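Urkcombe Shop Notes
Aug 16, 2026
14 shares | 3 comments

Flattening stones: what changed in the July trial

Most of the complaints the sharpening desk received this spring came down to one fault. Edges were coming back with a slight belly in the middle, and users blamed their technique. In nearly every case the stone was dished. A water stone wears fastest where the tool spends the most time, and a plane iron worked on a hollow surface takes on the reverse of that hollow. No amount of care with the angle will correct it.

During July we ran a trial of flattening intervals at the Urkcombe bench. The stones were the medium grade sold under the Stoko name, bought over the counter in two batches. The flattening plate was the Tromier coarse plate that members already have access to on the lending shelf. The test tools were bench plane irons and a set of paring chisels from the teaching kit, all in plain carbon steel.

Each stone was checked with a straightedge along its length, across its width and on both diagonals. The diagonals matter more than people expect. A stone can read flat end to end and still be twisted, and a twisted stone gives an edge that is out of square by a small but steady amount.
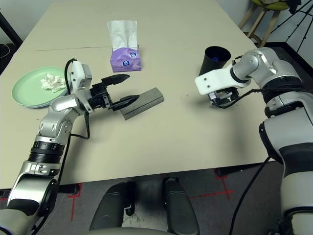
We logged 237 sharpening sessions over the month. A session was one tool, taken from a dull edge to a finished burr on the medium stone, with no work on the finer grades counted. Stones in the first batch were flattened whenever the user thought they needed it, as is common practice. Stones in the second batch were flattened after every 4 sessions whether or not they appeared to need it.

The first batch did poorly. Users waited too long, and by the time they noticed a hollow by eye it had already shown up in the tools. One stone took 32 minutes on the plate to recover, and a good deal of usable material went down the drain with the slurry. The fixed-interval stones never needed more than a few passes. Total wear, measured by thickness at the corners, was lower for the second batch, which runs against the usual advice that frequent flattening wastes the stone.

Grit mattered less than we had assumed. Coarse stones do wear faster, but they are also used for shorter periods, and the two effects partly cancel out. Narrow chisels were a much larger factor. A chisel held on the center line cuts a track very quickly. Users who moved the tool across the full width of the stone, including the corners, had far less to correct.

Water supply was the other variable worth recording. Stones that were allowed to dry during use loaded up with metal and cut slowly, and users responded by pressing harder. Pressure then concentrated the wear in the center. Keep a spray bottle within reach and use it before the surface looks dull.

The Azevedo oil stones on the lower shelf were left out of the trial. They wear slowly enough that a month of use would have shown very little. A separate check on those is planned once the straightedge has been recalibrated.
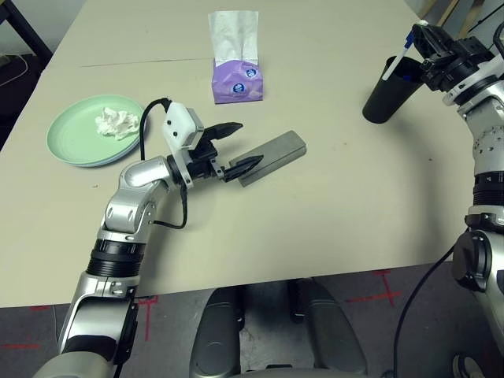
Recommended procedure

1. Soak the stone until bubbles stop rising. Splash-and-go types need only a wetting.

2. Draw a pencil grid over the whole face. Use light lines and carry them to the edges.

3. Wet the plate and set it on a non-slip mat. Lay the stone face down on it.

4. Work in overlapping ovals with light, even pressure. Turn the stone end for end halfway through, so that any bias in your stroke is shared between both ends.

5. Rinse and look at the grid. Lines left in the center mean a hollow remains. Lines left at one corner mean a twist.

6. Redraw the grid and repeat until the lines clear evenly.

7. Chamfer the long edges lightly with the plate. A sharp arris chips, and the chips will score the tool.

8. Dry the stone on its side in open air. Keep it away from heaters and direct sun.

Supplies

The lending shelf now holds a second Tromier plate. Replacement straightedges are on order. The stockroom has 108 pencils set aside for grid work, so please leave the marking knives where they are.

Full session logs are in the blue binder beside the sharpening sink. Members who keep their own stones at home are welcome to add their figures on the blank sheets at the back, with the grade and the flattening interval noted at the top of each sheet.

14 shares
3 comments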